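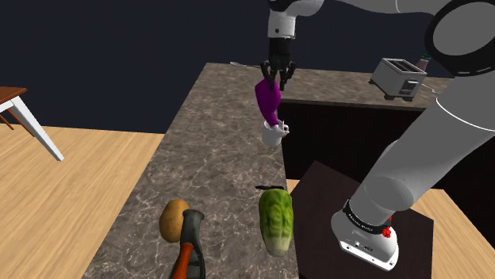

Gitarre zu Hause aufnehmen: Tipps für kleine Räume

Den Aufnahmeplatz nicht in die Raummitte legen und nicht direkt in eine Ecke. Ein Meter Abstand zur Wand reicht meistens. Harte Flächen hinter dem Mikrofon mit einer Wolldecke abhängen, ein gefülltes Bücherregal hilft ebenfalls.

Kühlschrank und Heizungspumpe vor der Aufnahme ausschalten. Einen Zettel an die Wohnungstür kleben, damit das Wiedereinschalten nicht vergessen wird.

Mikrofon auf den 12. Bund richten, nicht auf das Schallloch. Klingt es zu dünn, 5 cm Richtung Steg rücken und noch einmal probieren.

Neue Saiten am Vortag aufziehen und mehrmals nachstimmen. Alte Saiten klingen dumpf, das lässt sich mit dem Equalizer kaum retten. Wer trotzdem nachhelfen muss, hebt bei 3000 Hz leicht an.

Quietscht der Hocker, die Schrauben nachziehen und Filzgleiter unter die Beine kleben. Kabel mit Klettband bündeln und nicht um den Ellbogen wickeln.

Luftfeuchtigkeit im Auge behalten. Zeigt das Hygrometer 61 Prozent, ist es für die Decke der Gitarre schon etwas viel: Koffer schließen und den Raum lüften.

Stand: November 2024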